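¿Cómo se organiza un desfile de coches?

A veces un pueblo quiere celebrar algo, pero no puede o no quiere juntar a toda la gente en una plaza. Entonces los coches salen a la calle adornados y pasan despacio por delante de las casas. Los vecinos miran desde la puerta, desde el balcón o desde la acera.

En Gurnach hacen uno cada junio, cuando termina el curso. El último tuvo 113 coches.

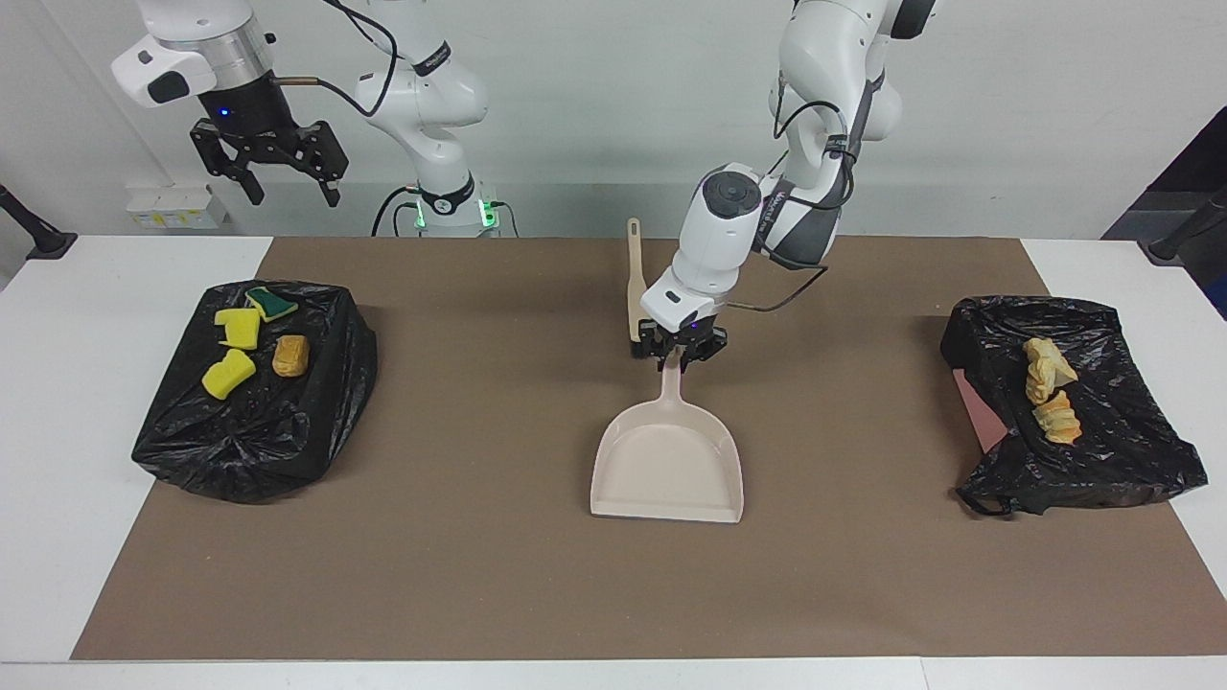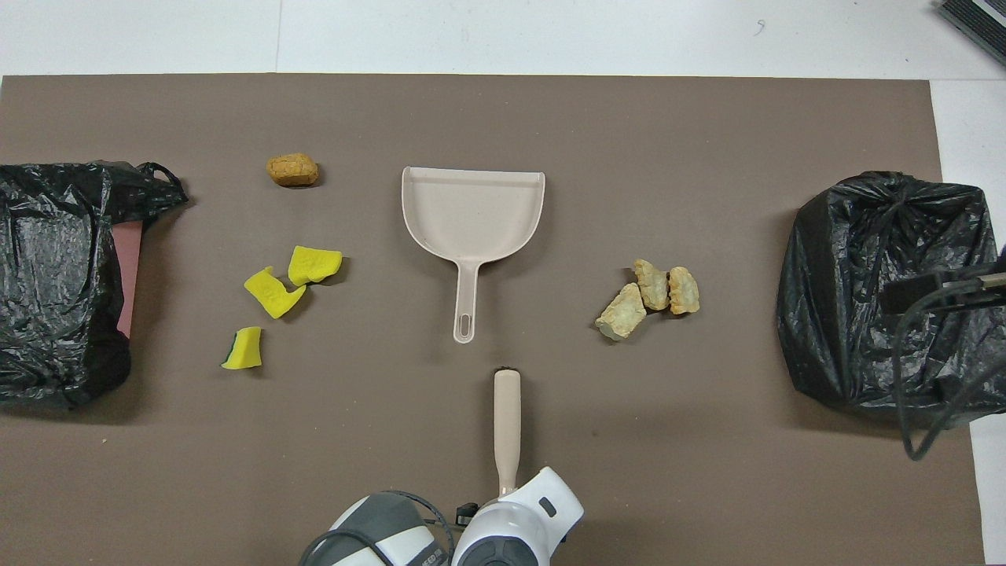
Los vecinos de la calle Usuga cuentan que el primer año esperaron en la puerta toda la tarde y el desfile pasó por la calle de al lado, porque el plano repartido tenía un error. Desde entonces piden verlo una semana antes.

El plano es lo primero que se prepara. En él se dibuja el recorrido con una línea y flechas. El recorrido empieza en un lugar grande donde quepan todos los coches, como el aparcamiento de un colegio. En Gurnach salen del aparcamiento del colegio Skirnero y terminan junto al río Trollo.

Después hay que pedir permiso al ayuntamiento. Un permiso es un papel que dice qué se va a hacer, en qué calles y a qué hora. El ayuntamiento lo lee y avisa a la policía local, a los bomberos y a los autobuses. Si una ambulancia necesita pasar, los coches se apartan a la derecha y se paran.

¿Quién va en el desfile?

Delante va un coche de policía. Luego van las familias, y al final otro coche de policía que cierra la fila. Cada coche lleva un número en el parabrisas para saber su puesto. Como la fila es larga, se divide en 3 grupos y cada grupo sale cuando el anterior ha doblado la primera esquina.

¿Cómo se adorna un coche?

Con globos, cintas, carteles y banderines. Los adornos no pueden tapar los cristales, los espejos, las luces ni la matrícula. Tampoco pueden arrastrar por el suelo. La pintura para cristales se quita con agua, pero conviene probarla antes en una esquina pequeña.

¿Qué hacen los que miran?

Saludan, aplauden y se quedan en la acera. No se baja a la calzada a recoger nada, aunque se caiga un globo. Los que van dentro del coche llevan el cinturón puesto y no sacan el cuerpo por la ventanilla.

El desfile de Gurnach empieza a las cinco de la tarde y pasa por delante de más de 226 casas. Cuando llega el último coche, la policía abre otra vez las calles y los autobuses vuelven a su ruta.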